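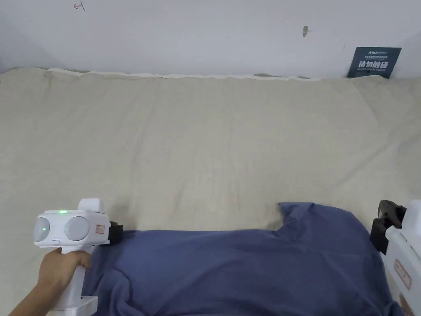
Spent most of 8/16/22 on the segmenter, so here are some notes for anyone else building tooling for two-handed cloth data. Today's garment is the blue one, folded on the bed.

The segmenter cuts a long recording into grasp, move, release. Version one used jaw opening only. That works for boxes. Cloth is thin, so a closed jaw with fabric in it and a closed jaw with nothing in it give nearly the same reading.

Version two adds gripper speed and the distance between the two hands. Prasanna Chowdhury wrote the distance term over a weekend and it fixed most of the false releases. 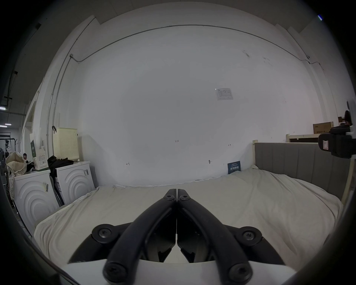

Pose tracking next. A large white wall gives the tracker very little to hold on to. When both grippers drop low over the sheet, the feature count falls and the left track drifts.

We now log feature count per frame and flag any stretch under 49. Flagged stretches go to a person — we don't try to repair them in code.

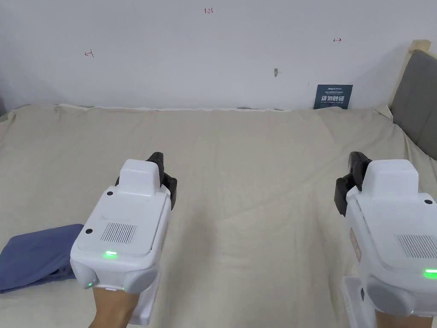 Time sync was the other problem. Left and right streams started 83 ms apart on one laptop and we only noticed when the fold plots looked lopsided. Punham, our replay tool, now refuses to open a pair if the offset is missing from the header.

Jasmina Dervishi wants it to estimate the offset from motion instead. Fine by me, as long as it writes down that it guessed. 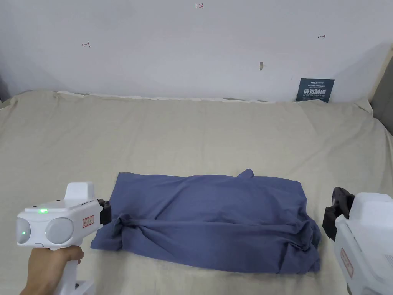 Current state: 1283 episodes through the segmenter, 281 flagged for review. Most of the flags are tracking, a few are bad cuts in the middle of a fold.

The policy side is waiting on this. Bujar Đorđević is training on the clean set only for now, and we'll add the reviewed episodes in September.

Next on my list is a faster scrubber in Punham. Stepping through two streams by arrow key is slow.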